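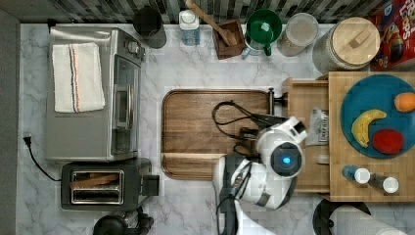 Radwa Metwally reckons I should have stopped at 200 episodes and looked hard at what I'd got before recording any more, and she told me so in a very long voice note on the train home. She's right, annoyingly! I'm on 500 now and only started watching them back on Thursday night.

So, the fruit. The plan for this batch is simple enough: banana, apple or orange off the blue plate, over to the chopping board, let go, back to the start (then I shuffle everything and do it again, with tea). The fruit is all toy fruit, and I'm very fond of it by now.

What I found on the playback is that I'm a creature of habit. I go for the banana first nearly every time, and I always come at it from the same side, so the model has learnt to do exactly that and gets in a right muddle with the orange. Out of the 500 I've binned 53, mostly ones where I dithered over the plate for ages before closing the gripper – a policy will happily copy your dithering, I can tell you.

From tomorrow I'm drawing the fruit order out of a mug and turning the plate a bit between goes. I'm also leaving the towel and the jars wherever they end up, as Radwa thinks my kitchen has been far too tidy for training. First time anyone's said that to me!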